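About Junuswood

Welcome to Junuswood! We make blocks – plain, chunky, stackable, sortable blocks – for children, for classrooms and for anyone who can't walk past a box of loose parts without putting a hand in (that's most of our visitors, and all of us).

The whole thing began in May, in a rented garage in Maddocks, when Esko Tuominen was asked to make a set of building blocks for his niece's kindergarten. He made 143 pieces, painted them at the kitchen table, and delivered them in a laundry tub. By Friday the teacher had called to ask for a second tub. Esko still has the brush, and yes, it still has green paint on it!

These days we work out of the old feed store on Uditz Street, with a proper workshop at the back and a sorting room at the front where the light is best. We send out sets to schools, libraries, therapy practices and a good many grandparents. Our biggest set so far had 3878 pieces and went to the Grovora play center, where it takes up an entire wall of shelving and, we're told, most of a rainy afternoon.

What we make

Our blocks come in two families. The Longs are stretched-out pieces for bridges, fences, roads and roofs. The Littles are everything that fills the gaps – discs, wedges, buttons and stubs. Some have rounded ends and some have straight edges, and we love watching which ones a child reaches for first. Round-end kids tend to build rivers and animals. Straight-edge kids build garages. Then they trade.

Colors are kept simple. We started with dark green and a reddish brown, and they are still the two we're asked for most, so every starter set is built on them.

Sorting days

If you come by in the morning you'll find us sorting. Every piece gets picked up, turned over and looked at before it goes anywhere near a box, and we do it from metal bins because they take a beating and wipe clean. Ours are scratched all over by now and we wouldn't swap them.

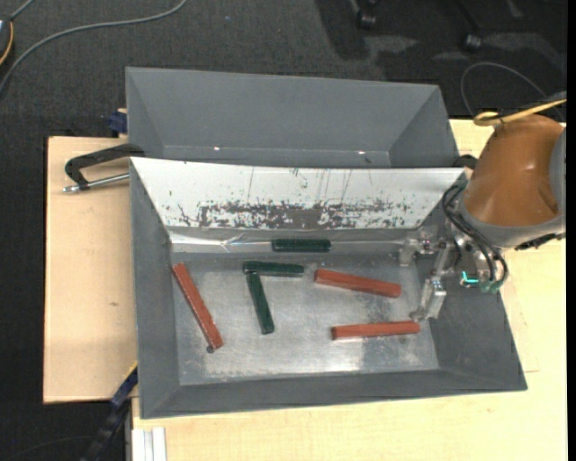 We sort in small batches, a handful at a time, and it's a surprisingly cheerful job. Somebody puts the radio on, somebody else finds a piece with a nice bit of texture and passes it down the bench, and before you know it there are 300 blocks ready to pack and the coffee has gone cold.

Come and see us

Our door is open to visitors from 2 in the afternoon. Teachers are welcome to bring a class (call first so we can clear some floor!), and there's always a heap of odd pieces by the window for building with while you wait. If you've lost a block from an older set, bring one of its neighbors along and we'll match it for you.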